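Speaker notes: Cooking for One Without Losing the Will to Eat
Catterall library, upstairs room, Saturday, 28 chairs booked

START. Wait for the door to shut. Say hello, say who I am, thank Tanvir Gazi for the projector. Water within reach this time!

Opening story: the winter I moved to Hamia Street and ate toast for tea 17 nights running. (Pause, let them laugh, somebody always has a worse one.) I could cook perfectly well. I'd cooked for a family of five for years. I just couldn't see the point of getting a pan out for me.

Ask the room: who has eaten standing up at the worktop this week? Hands up. Put my own hand up.

SLIDE 2. Lay a place. I go on about this one a bit, sorry, but it changed things for me more than any recipe did. Sit down, at a table, with a proper bowl. Mine came from the market in Grandell and I use it for nearly everything – soup, noodles, porridge, the lot.

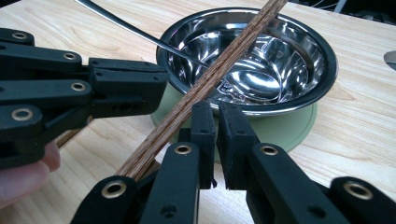 Steel bowl on its green mat.

Don't rush on. Someone will ask about telly. I say telly is fine, radio is fine, a book propped on the pepper mill is fine. Phone I'm less keen on, but I'm not their mother.

SLIDE 3. Shopping. The big problem is pack sizes, and they'll all nod here. Half a cabbage going brown, that sort of thing. Tell them about the list on the fridge: what's open, what needs eating, nothing else on it. Mention loose veg, and the butcher who will sell you one chop if you ask nicely. Then the freezer bit (flat bags, label them, you WILL forget what the orange one is).

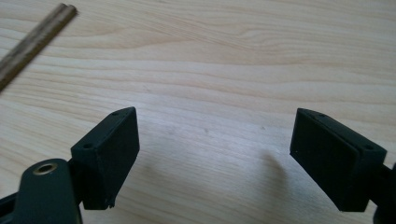 SLIDE 4. Money. I kept my receipts from January to June and the food I'd thrown away came to £184, which made me feel quite ill. Read out the worst ones: the fennel, the fancy yoghurt, three bags of salad. Then say the receipts have to be sorted before tea or it won't get done at all. Skip the spreadsheet if we're past twenty-five to.

SLIDE 5. Three teas from one pot. Lentils on day one, lentils with an egg on day two, lentils thinned into soup on day three. The recipe is on the handout, page two. NB the handout says 227g of lentils, that's correct, it's a half-pound scoop from my mum's kitchen and I'm not changing it.
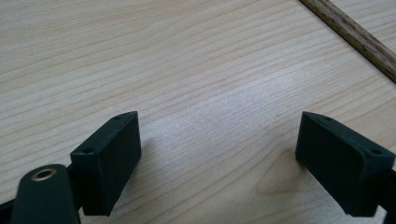 Pale wood, fine grain.

Last section, keep it light. Invite somebody round once a fortnight, even for beans. Mention the Widilex supper club, sheets are by the door, first visit is free and you bring your own fork (yes, really).

Questions. If it goes quiet, ask what everyone had last night and go along the front row. Out by four, they need the room for chess. Collect the spare handouts and give Tanvir his cable back.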